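Skip to content
Home / Data / Guides / Club log / Join
14 comments · 3 shares

# Lukport Jewelry Box Set

Welcome! You've found the README for the first data set from the Lukport student robotics club, and we're so happy to have something to put up. The set is made of demonstrations recorded with hand-held grippers, all of it on one problem we picked back in May: getting one thing out of a box of tangled jewelry without dragging everything else along.

Version 2, updated 22/09/2019. The set has 1619 clips.

## Why jewelry

Our last project was wooden blocks, and blocks are polite. They sit where you put them and they don't hook onto each other. Beads do! A long strand slides under a bracelet, loops over itself and comes up someplace else, and a gripper with two fingers has to deal with all of that. We wanted a task where planning the grasp matters as much as closing the fingers, and where a person holding the tool has to slow down and think too.
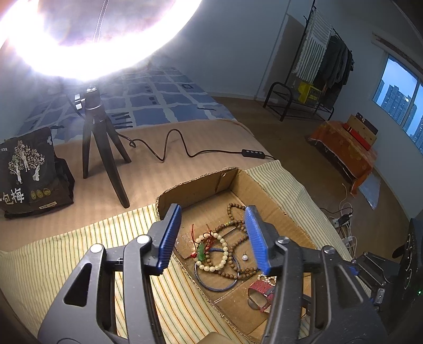
Open jaws over the box, with the cream bracelet, wooden beads and red-strapped watch inside.

## What's in the box

The contents stay in the same cardboard box, but the layout gets shuffled between clips. You'll meet:

- a long string of brown wooden beads (our hardest item by far)
- a cream bead bracelet
- a green pendant with red cord
- a metal bangle
- a wristwatch with a red textured strap
- small pearl pieces

The watch is everybody's favorite. Its strap has enough body to give the pads something to close on, so new members start there and move on to the bangle once their hands are steady. The bangle is thin and likes to lie flat – try coming in at the rim with the fingers nearly closed.

## Folders

`narkera/` has the single-item picks. Start here.

`barreto/` has the untangling clips, which run longer and include plenty of second and third tries. We kept those on purpose. A pick that slips and gets fixed is great training material, and we'd love to see what you do with it!

`clullcombe/` has the clips held back for testing. Please don't train on them, or the scores on the club page stop meaning anything.
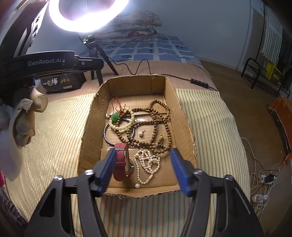

Labels are plain text, one file per clip, with the target item on line 2 and the result on line 3. The result is `held`, `slipped` or `stopped`. If two items came up together we wrote `held` and added a note on line 4, so check for that line before you count your successes. (We forgot this ourselves and had a very exciting afternoon thinking our first model was a genius.)

## Known problems

- Bead names changed between versions. `brown_string` and `wood_beads` are the same item.
- Small pearls can be hard to spot when they're under a strand. Some labels just say `pearl`.
- Bright spots on metal parts confuse our edge finder – if you have a fix, send it over!

## Helping out

New labels are welcome, and so are corrections. Open an issue with the clip name and the line you'd change. Club members can claim a batch from the log page, and first-timers should pair up with somebody who has labeled before.

Next up is a sorting task using the same items, with a separate tray for each kind.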